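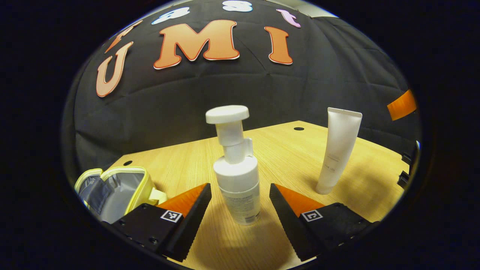 Thursday at the Gullmont trade fair

I went to Gullmont for one day of the three, on the Thursday, which the regulars had told me was the quietest. The fair is for people who make signs, banners, display lettering and the stands they hang on. Our society prints its own show material, badly, and I had been asked to find out what it would cost to do it better. These are my notes for members, with some advice for anyone who wants to go next September.

Getting there

The train from Mostovham takes 50 minutes and there is a bus from the station forecourt, number 18, which stops outside the west entrance. The bus was full by the second stop. If you are carrying samples, get on at the station and don't try to walk down and catch it later. Parking is free but it's on grass and the far end was soft.

Doors open at half past nine. I had my badge by twenty to ten. You can register on the day but the queue for that was much longer, and it did not move while I was having my coffee.

The layout

There are two halls and a covered yard. Hall A has the large printing firms and the machine sellers. Hall B has materials, hand tools, paint, lettering and the small makers. The yard is for vehicle wrapping, which I skipped apart from walking through it to reach the toilets.

The organisers put 3,623 on the board by the entrance as last year's visitor total, against 3,572 the year before. Hall A felt crowded from eleven onwards. Hall B never did, and if you only have half a day I would spend it there.

The floor plan in the printed guide is wrong for row D. Two stands had swapped and one had dropped out. Use the sheet pinned up by the information desk.

Cloth and backdrops

I started with cloth because that is where most of our money goes. Zuccaro had the biggest range, all on long rolls that you could pull out and handle. The man on the stand, Tarek Tarawneh, was patient about questions and did not mind that we are a small customer. His view was that we have been buying cloth that is too thin for the width we hang it at. It sags in the middle and no amount of pulling at the corners will cure it. He suggested a heavier cotton with a sewn pocket along the top edge for a pole.

He also said that plain dull cloth is better than anything with a sheen if there are going to be lights on it. I asked about flame treatment. Some of the rolls come treated and have a certificate, some can be sprayed, and the sprayed ones need doing again after washing. Our hall hire terms ask for the certificate, so we should buy treated.

The smallest order they will take is 200 metres if you want it cut and hemmed to your own sizes. That is far more than we need. Off the roll there is no minimum, and Bernice Amissah has offered to do the hemming on her own machine if somebody else does the measuring.

Lettering

Cut letters took up the whole of one side of Hall B. You can have them in felt, card, foam, cork, acrylic or thin ply, and prices vary a lot for what look like the same thing. I was quoted three different figures for a set of capitals in card at the same height, and the dearest was more than twice the cheapest. The cheapest were rough on the inside curves, particularly the S and the G.

The talk at eleven was by Inna Karpenko, who cuts letters by hand and also teaches it. It was meant to last half an hour and ran to fifty minutes. The main points I wrote down were these.

Lay the whole word out on the floor before you fix any of it. Spacing that measures equal does not look equal, and round letters need to sit closer together than straight ones.

An outline in a second colour helps people read a word from further back, more than making the letters bigger does. White is the usual choice on a dark ground.

Fix the middle letter first and work outwards. If you start at the left you will run out of room on the right.

On cloth, double-sided tape will hold for a day. After that use pins or a few stitches. Hook tape works on felt and on brushed cloth but not on smooth cotton.

Somebody asked about setting words on a curve. She said to draw the curve in tailor's chalk using a string and a weight, and to keep it shallow. Anything steeper and people read the end letters as separate words.

Lunch

The café in Hall A does hot food until two. I had a jacket potato which was fine and cost too much. There is a van in the yard with shorter queues and better tea. Seating is poor everywhere. I ate standing up next to a display of brass hinges.

Stands and frames

Destden make the folding frames that the Mostovham horticultural people use, and I had been told to look at those in particular. I put one up and took it down again on the stand, on my own, in four minutes. The joints lock with a quarter turn. Packed, it goes into a bag that would fit in the boot of a small car but would not go on the bus.

Katsuhiko Kudo, who looks after their repairs, said the feet are what wears out first and that these can be bought separately. He would not be drawn on how long the locks last. They have a hire scheme, by the week, with delivery on top. For two shows a year hiring is cheaper for the first three years, after which buying wins. I have the price sheet and will bring it to the next meeting.

One complaint. The widest frame comes with a centre leg that stands right where we would want a table. It can be left off, but then the top bar is only rated for light cloth, and that rules out what Zuccaro recommended. We would need to use two narrower frames side by side.

Afternoon

I sat in on a session about printing from your own files, given by Khanyisile Mofokeng. It was aimed at beginners and a bit slow, but it answered why our last banner came out brown when we had asked for orange. The file had been saved for screens. She advised asking for a printed strip of the colours before agreeing to the full job, and most printers will do one for nothing if you ask when you place the order.

I then went back to Hall B for paint. I bought two small tins and a brush, which I have not claimed for. By four o'clock some of the stands were packing up, although the fair is open until five, so leave your buying no later than three.

What I would recommend

Buy heavier cloth off the roll, dark and dull, already treated. Hem it ourselves with a pole pocket. Hire two of the narrower Destden frames for the spring show and see how we get on. Cut our own letters in card, using the templates from the talk, which I have copied and can pass round. Leave the printed banner for another year.

Entry was free with advance booking. My train fare and the bus came out of the travel money and the receipts are in the folder.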